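How a Robot Learns to Fold a Jacket

A robot arm does not know what a sleeve is. Before it can fold clothes, a person has to show it the task many times. Engineers call each showing a demonstration.

There are 2 common ways to give one. In the first, called remote control or teleoperation, a person moves a set of handles and the robot arm copies the motion. In the second, the person holds the gripper and does the job by hand. A gripper is the part that grabs. No arm is needed, only the tool at the end of it.

The Lobo project in Vanbridge uses the second way for laundry. A camera on the tool records what is in front of the gripper. Later, a computer studies the recording and looks for patterns: where the fingers went, when they closed, and how the cloth looked at that moment.

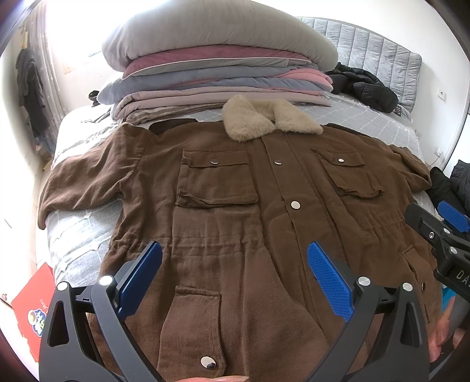 Two grippers over a brown jacket with a fluffy collar. The ridged blue pads are at the tips of the fingers.

Cloth is a hard subject. A block keeps its shape when you lift it, but a jacket bends, bunches and creases in a new way each time. Pockets and buttons make some parts thicker than others. For this reason one demonstration is too few. The Lobo team recorded 2,177 of them, and 81 used jackets.

After training, the computer is connected to a real arm. It looks through its own camera and chooses each small move. If it keeps missing the sleeve, people record more demonstrations of sleeves.

Try it: fold a jacket using only your thumb and one finger on each hand. Count how many times you let go and grab again.

Words to know
Demonstration: one recorded showing of a task.
Gripper: the part of a robot that holds things.
Teleoperation: moving a robot from a distance.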